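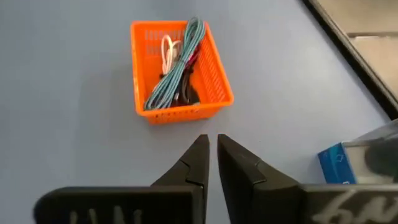
How many board members can use one Mikmont Board Portal account?
One account covers up to 14 board members and one administrator. Larger boards can add seats at any time of the year.

Mikmont Board Portal, Foundation Edition
Item no. 343

The Mikmont Board Portal is a web service for small foundations, councils and other nonprofit boards. It keeps the agenda, the minutes and the list of terms in one place, so the members receive the same papers at the same moment. There is nothing to install. It opens in a normal browser on a computer or a tablet.

When a new member joins, the administrator enters the name and the start of the term. The portal then sends a welcome letter together with the bylaws and the minutes from the last 12 months. The new member signs the conflict of interest form on the screen, and the signed copy goes to the archive.

Included in the plan
Meeting calendar with reminders
Online voting, open or secret
Term list with notice before a term ends
Archive for 200 board documents
Help by email in English and French

Choice of plans
Hillon is the basic plan, for boards which meet four times a year or less. Avthorpe adds subgroups, each with its own folder and its own chair. Both plans are paid yearly, and you can change from one to the other without losing your documents.

Moving your old papers
If your minutes are still on paper, our partner Swanepoel can scan them and put them in the archive by year. This service is ordered separately. Please remove staples before sending and write the name of the foundation on every folder. Orders received in December are scanned in January.

Before you order
We need the legal name of your organization, the email address of the administrator and the number of seats. The account is normally ready on the next working day. For questions about invoices or a trial account, please write to Omar Khoury in customer service.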